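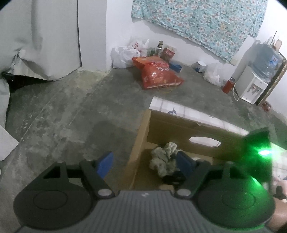

Okeke Open Carton, Brown

Open-top cardboard box for holding cloths, covers and small parts at floor level. Supplied without flaps. Oval hand hole punched through the end wall.

Stock code: Okeke 16
Load: 16 kg, evenly spread
Pack: 2 bundles, 400 cartons per pallet

Keep off wet concrete - board softens from the base up. Do not lift by the hand hole when overfilled. Orders above 1,000 are quoted by Modupe Wike at Transide.

2 shares

Related items
Bridatico Dust Cover, White
Nillitthorpe Floor Sheet
Okeke Lidded Carton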